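Working group on simulated arm trials – minutes
Meeting held in June, 2pm, upstairs at Ackah and by phone
Present: Atska (two), Gekaler (two), Ackah (chair and minutes), Grimow (one, left before item 6)

1. Last minutes
Agreed. One fix – the rule on naming of runs is house rule 7, not 2. Corrected copy on the shared drive.

2. Matters arising
Glossary still not done. Gekaler to send what they have, even if its rough. Grimow asked again for one word for "run", "trial" and "episode". Settled on "run".

3. Viewpoint rule
Long one. Current draft says the camera view must "show the task". Atska said this is too loose, everyone reads it differently. Their proposal: the thing being worked on must be in view at the start of every run, and the arm's own body must not fill more than half the picture at that point.

Gekaler not keen on a fixed share. Some rooms are tight and the arm will get in the way whatever you do. Also views that look bad to a person may still be useful for training, so they don't want them thrown out, just marked. Atska fine with marking if the mark is the same at all sites. 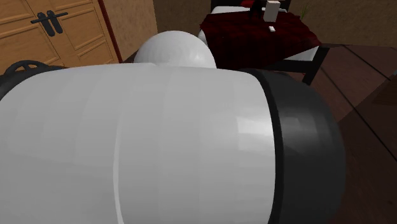
Ackah asked who does the marking. If it is done by script it needs a clear test, if by eye it needs a second person. Agreed to try by script first and check a sample by eye. Sample size 30 per batch, to be looked at again after the first two batches.

Wording agreed for the draft: "Where a link or joint of the arm hides the work area at the start of a run, the run is kept and marked BLOCKED. Blocked runs are not counted towards the pass rate." Grimow wants "work area" defined. Fair point. Goes in the glossary.

4. Rooms and furnishings
Grimow's set of home rooms now at 669 layouts. Query over how many are real variations and how many are the same room with a differnt wall colour. Grimow to send a list, sorted by floor plan.

Rule proposed: doors, handles and drawers in a layout must either work or be listed as fixed. Too much time lost on arms pulling at handles that were never meant to open. Agreed, no objections. Cloths and soft coverings – left as is for now, most of us treat them as solid. Must be stated in the notes for each layout.

5. Stop conditions
Draft says a run stops on contact above the force limit. Gekaler's runs stop, Atska's carry on and log it. Neither wrong but results can't be compared. Chair suggested stop by default, carry on only if the run sheet says so. Atska to check what this does to their overnight batches before saying yes. Carried over.

Short talk on the limit itself. Left alone, no point changing it before the stop rule is sorted.

6. Write-ups
Good practice note is to say plainly that a pass in simulation is not a safety claim for the real arm. Wording to go on page one and not in the footnotes. Agreed by those still present, Grimow to confirm by email.

Actions
Gekaler – glossary as it stands, incl. "work area"
Atska – script for the BLOCKED mark, share with all
Atska – effect of default stop on overnight batches
Grimow – layout list by floor plan; reply on item 6
Ackah – redraft sections 3 and 4, recieve comments by email, send round before next call

AOB
Phone line dropped twice. Ackah to book the other room next time.

Closed 3.40pm. Next call in a month, same time.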